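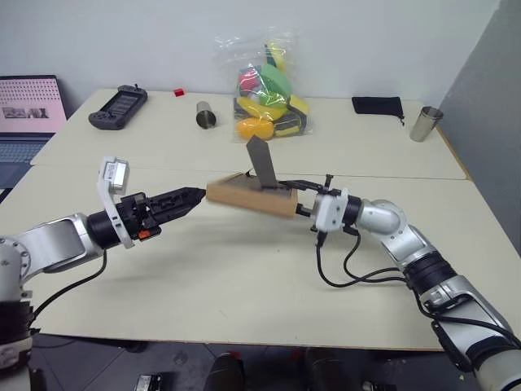
Two arms, one table: the handover rules after the October review

Since spring the Zustent bench group has worked with a written handover procedure for cells where two arms share one work surface. The first version was four pages and very few people read it to the end. After the review in October it is one page, and from now on it applies to every two-arm table in the building, also to the ones used only for demonstrations.

The main change concerns the moment when both grippers are near the same part. In the old text it was permitted that the second arm starts its approach while the first is still adjusting. This is no longer allowed. One arm holds, the other comes. The holding arm must report a stable grip before the approaching arm passes the 59 mm line, and it may not open until the second grip is confirmed by force reading and not only by finger position. A wooden block with a metal plate standing in its slot is a good test piece for this, as the plate shows a small tilt much earlier than the block does.

Begoñe Barrios, who wrote most of the new page, went through 1,647 logged handovers from the Trulton and Derese tables before she proposed the limit. "I expected that the drops would be the big problem," she told us. "But we had few drops. We had many cases where both arms pulled a little against each other, and no one noticed until the wrist bracket had to be tightened again."

Speed in the shared zone is now limited to 10 percent of the normal value. Several teams asked if this could be higher for soft parts. For the moment the answer is no. Fatima Akpan will collect the requests until the end of the year and compare them with the force data.

Cables have their own paragraph for the first time. A loop which hangs from the wrist and lies on the table is accepted, if it stays outside the zone of the other gripper during the complete motion. Please check this at full reach of both arms, not in the home position. If the loop enters the zone at any point, shorten it or guide it along the forearm before you run the program.

About objects on the table there was the longest discussion. Some colleagues wanted a completely clear surface. The text now says that items may stay on the rear table – laptop, cups, bags with toy food for the picking tasks, whatever the day requires – as long as neither arm can reach them in the loaded program. The front table is for the part being worked on. Where two tables are pushed together, the seam is a practical border, but it is not a safety limit, and the software limit must be set separately.

Wrist cameras must be checked after each contact event, even a light one. The check takes two minutes with the Zidon target card. Write the result in the table log, also when nothing has moved. Brackets are to be inspected every 2,000 cycles, as before.

The page hangs beside each cell from this month. Comments go to Fatima, if possible with the table name and the time of the run, so she can find the data.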